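5. When the arm freezes near the stove

I've set up the Skenby kitchen more times than I can remember, and this is the fault I get the most mail about. The arm picks up the can just fine, heads for the cooktop, and then stops dead with error 700 in the Sever console. Don't panic (I did, the first time) and don't hit Resume yet!

CAUTION: Resume replays the last motion command at full speed. In the simulator you'll only wreck a run, but if you've got a real arm mirrored to the session, it moves too. Press the real arm's stop button first.

1. Pause the simulation and write down the step number. Mine died at step 1,962, over and over, so I knew it wasn't random.

2. Open the contact view and look for red markers between the gripper, the can and the front of the stove. The knobs are the usual troublemakers.
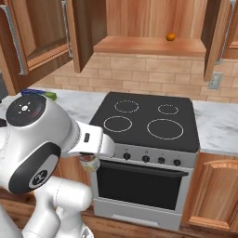

3. Still paused, go to Limits and check the contact force cap. Fleury ships it at 500, and I drop it to 20 while I'm testing. It'll trip a lot sooner, but you'll see where the trouble starts.

4. Raise the approach height one notch and save the path under a new name. Please don't save over the original, I've lost a whole Monday that way.

5. Reset the scene, then run the path from the beginning at slow speed.

Note: if you're on the older Umerier plug-in, Reset puts the objects back but keeps the old grip state, so the arm thinks it's still holding something. Click Clear Grip before step 5.

If error 700 comes back at the same step, reload the stove model and go through the steps again from number 2.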